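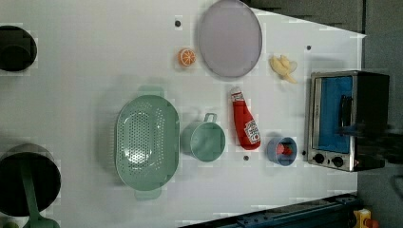 I want to talk about toy libraries, because I joined one in May and I have become a complete bore about it. Long thread, put the kettle on.

A toy library works the way a book library does. You join, you borrow toys, you bring them back, somebody else's child gets a go. I'd lived in Olham for years and walked past ours every week thinking it was a playgroup.

Ours is up a flight of stairs on Lomar Street, over the shoe repair place. There's a bell. There's also a rack for pushchairs at the bottom, so don't do what I did and carry yours up with a toddler in it.

Membership is £2 a month and you can have three things out at a time. Big things (the slide, the ride-on tractor) count as two. A jigsaw counts as one even if it's tiny, which my daughter considers very unfair.

They have 500 toys on the shelves! All in drawstring bags or clear boxes with a card tied on that says what should be inside. I could read those cards all afternoon. "Farm, 1 gate, 1 trough, cow has mended leg."

First thing we brought home was a marble run called Setodis, which I had never heard of. Chunky tubes, a sort of funnel that makes the marble go round and round before it drops. We had it for a fortnight and I think I played with it more than she did, usually after bedtime.

I would never have bought it. It's the sort of box I'd have picked up in a shop, looked at the price, and put back. Then we'd have gone home with a plastic thing that sings.

And now the bit I really wanted to post about: pretend food. I had no idea how much a three-year-old could get out of pretend food. We've had the kitchen bags out more than anything else and I'm a total convert.

Things I have been served this month: banana soup. Ketchup on its own, in a cup. "Hot orange". A birthday cake that was a shoe. I was charged for all of it and the prices went up while I was eating.

What I love is how much of real life turns up in it. She wipes the table before she starts. She blows on things. She tells me it's very hot, mind your fingers, in exactly my voice, and then sighs like me too (less keen on hearing that one).

She's also a terrifying café owner. I asked for toast and was told the toast was closed.

Tip if you're setting up a play kitchen at home: you need hardly any of it. We tried everything out at once and she mostly tipped it on the floor. With a plate, a pan and five or six bits of food she'll play for ages.

Second tip, mix in real stuff. A wooden spoon, an old colander, dried pasta if yours is past the eating-everything stage. An order pad is brilliant. She can't write yet but she takes my order with huge seriousness, a full page of zigzags, then reads it back wrong.

Third tip, be a bad customer. Send something back! Ask for the menu again. Fall asleep waiting. My mum came round and pretended she'd left her purse on the bus and it turned into 20 minutes of phone calls to the bus.

Somebody asked in the replies about cleaning. At ours everything gets wiped down when it comes back and the fabric things go through the wash. You're asked to give it all a wipe at home as well. We do ours in the washing-up bowl, and that counts as an activity, so I get to drink a coffee.

Somebody else asked what happens if you lose a piece. You own up, they write it on the card, and that's it. There's a jar on the desk for odd coins if you feel guilty. We lost a domino and I felt so guilty. It was in the hood of her coat.

The bit I was worried about was giving things back. I'd braced for tears. There were some the first time, over the marble run, all the way down Lomar Street. Second time she put the bag on the desk herself and said "it's for the other children now" and I was the one who had to look out of the window.

She does now say goodbye to each toy individually. Allow extra time for this.

It has changed what we buy as well. Her birthday list used to be me guessing. This year we'd already had a wooden train set called the Mai on loan twice, and she asked after it for weeks when it went back, so that's what the grandparents got her. It is out on the carpet right now. It's been out on the carpet for a month.

On the other side, there was a dolls' house I was absolutely certain she'd adore. I'd been looking at them online for ages. She put one sock in it and walked off. Back it went, and I've still got my money.

Also very good for visits. My nephews came to stay and they're much older, so I borrowed a big floor puzzle and a box of magnetic tiles for the weekend. Peace! Mostly. One argument about a bridge.

They do a shelf for grown-ups too, board games mainly. We've been working our way along it. Some are dreadful. One had a rulebook of 60 pages and we gave up and had crisps.

If you want to find one near you, try asking at your ordinary library, or at the children's centre, or the health visitor. Lots of them are tiny with no website to speak of. Ours has a poster in the chemist's and a page that was last updated before my daughter was born.

If you go and it looks shut, ring the bell anyway. Ours looks shut from the street every single time.

And if you've got good toys sitting in the loft, ask whether they'd like them. Ring first, as they can't take everything. Ours is short of puzzles for two-year-olds and would love a second till, after an incident with the first till.

Right, I'm being called. The café is open again and apparently I've had a booking since this morning. I'll put up what we borrow next, she's got her eye on the tractor.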